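# 给双臂台子做一次像样的保养

拖了大半个夏天,十月总算腾出手来,把实验室那台双臂工作站从头到尾收拾了一遍。本来只打算换一根线,结果一拆就收不住了,前后弄了5个晚上。趁还记得,写下来,给以后的自己看,也给几位来信问过的朋友看(回信慢了,真对不住,你们的信我都读了!)。

先说起因。左臂从三月起就有点小脾气,早上头一次回零总要偏一点点,再回一次又好了。我一开始疑心是控制程序的问题,翻了好几天日志,把Jotasis那套调度脚本从旧版升到新版,又从新版退回旧版,毛病还在。后来Hrefna Vestergaard来串门,端着茶在旁边看了一会儿,伸手捏了捏线缆,问我:“这根是不是绷得太紧了?”我心里咯噔一下。手臂往外伸的时候,线在固定点那里会被拽住,接头跟着受力,时好时坏也就不奇怪了。

于是第一个晚上全花在走线上。我的做法很土:断电,用手把手臂慢慢推到几个最远的姿势,每到一处就看线还有没有余量,没有就松开扎带往前送一点。扎带别一次勒死,先松松地扣着,等所有姿势都走过一遍再收紧。我头一回做的时候图快,全勒死了,最后一根一根剪掉重来,剪得满地都是。

第二个晚上清理夹爪。这活儿我挺喜欢,安安静静的,放点音乐,拿无尘布蘸一点酒精慢慢擦。指根的缝里最容易藏东西,用软毛刷比较合适,千万别拿镊子去抠。擦完以后把两边的固定螺丝都查了一遍,左边有一颗已经松了,手指一拧就动,看得我后背发凉。补了一点中强度螺纹胶,静置12小时再上电。Bjartur Dalsgaard嫌我太谨慎,说半天就够,我跟他说,半天不就是12小时嘛,他想了想,走了。

接下来是台面。以前我们直接在白桌面上干活,灯一开到处反光,透明的瓶瓶罐罐在相机里糊成一片,识别时灵时不灵。后来铺了黑布,好多了,可是黑布会起皱,皱得厉害了器皿就放不平,所以每次摆东西之前我都会从中间往两头捋一捋。两端总归捋不太平,我也认了,把要紧的东西往中间放就是。

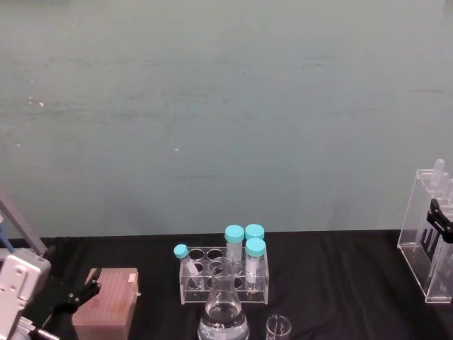 摆位这件事我啰嗦几句。我吃过的亏,多半是贪方便把东西摆得太挤。手臂进去的时候是顺的,出来时带着管子,手腕一转,旁边的就遭殃了。现在我会在器皿之间留出大片的空,宁可让手臂多走一段。锥形瓶这种高一点的东西,最好也想一想它会不会挡住后面的管子,人眼歪一歪头就看见了,固定的相机可没这个本事。还有透明的亚克力架子,边和隔板都会映出细细的亮线,程序有时候会把亮线当成管壁。我的土办法是标定前先把灯调暗一档,等轮廓稳了再调回来。

标定用的还是Plenance的小工具,界面丑得很,胜在老实。左右两臂各走9个点,每个点停一停,等读数不跳了再记。有一个点我怎么都对不上,折腾到快半夜,才想起来底座在擦洗时被我挪过,压板还没拧回去呢。拧紧,重来,一次就过了。那一刻真想给谁打个电话,看看钟,算了。

最后一个晚上跑耐久。脚本很简单,就是接近、夹住、提起、放回,两只手轮着来。一共跑了432次,我守到一半就趴在桌上睡着了,醒来一看还在跑,日志里干干净净的,左臂回零也没再偏过。右臂倒是有两次夹取时犹豫了一下,像是在想心事,我怀疑是力阈值设得保守,先记着,下回再动它。

备件方面,扎带和螺纹胶都是从Bendudard拿的,寄得挺快。夹爪的指垫也该换了,我问过Athumani那边,说要等一阵子。旧的那副还能撑,只是边角有些发亮,我每周一早上会摸一摸,觉得滑了就拿细砂纸轻轻带两下。

走线时记的几个姿势写在一张便签上,就贴在控制柜门的里侧。Hrefna,你下次来记得再帮我捏一捏那根线,茶我备着。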